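3.2 What people did with the shared kitchen

I should say up front that this is the part of the study I enjoyed most, so it runs a little long. Lenni Salminen and I spent May going through the kitchen logs from the two housing co-ops, Jorcombe and Planstead, and we ended up with 400 entries we could use. An entry is just a card. You cooked or ate in the shared kitchen, you wrote down what you made and who you ate with, and you dropped the card in the box by the door.

We had expected the big planned dinners to do most of the work of getting neighbors to know each other. They're on the calendar, they have a sign-up sheet, and everybody talks about them. But of those 400 cards, only 65 came from planned dinners. Another 125 came from people who had wandered in to make something for themselves and then shared it (soup, mostly, and a frankly heroic amount of pancake batter). The rest were solo meals, and we come back to those in section 3.4. Figure 3 goes with this part of the discussion, and the equipment list is in the appendix.

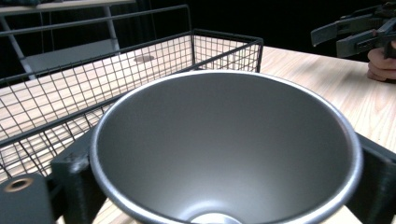
Figure 3. Metal bowl.

So why did unplanned cooking lead to more shared meals than the dinners did? As far as we can tell from the cards and the follow-up talks, people cooking for themselves made too much, and offering the extra to whoever walked by felt easier than inviting someone to a dinner.

That fits what Tarcísio Barbosa found in his earlier Kettunen survey, though his residents were older and had lived together longer. He called it "spillover eating," and I've kept the term even though Lenni hates it. One Planstead resident told us she had never once signed up for a dinner - too much like a work meeting - but she could name everyone who had taken a bowl of her lentils.

There was a difference between the two buildings that I can't fully explain. At Jorcombe the shared meals clustered late in the evening. At Planstead they were spread across the day, with a bump right after school pickup. Planstead has more families, and that probably covers part of it. The Jorcombe kitchen is also on the way to the laundry room, so anyone with a late wash passes the stove twice.

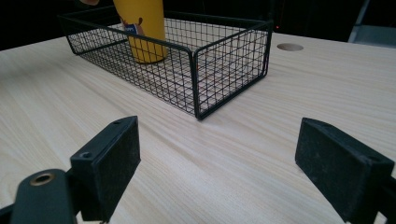
Page last changed: 1 November 2018

We did try leaving out the entries where people ate with someone from their own household, and the pattern held up fine. What we couldn't check is how many meals never made it onto a card at all. Lenni thinks the quick snacks are badly undercounted, and I agree with her. The Erkotik coding sheet we used has no box for "ate standing up," so those went under "other," and we plan to split them out before the second round of cards comes in.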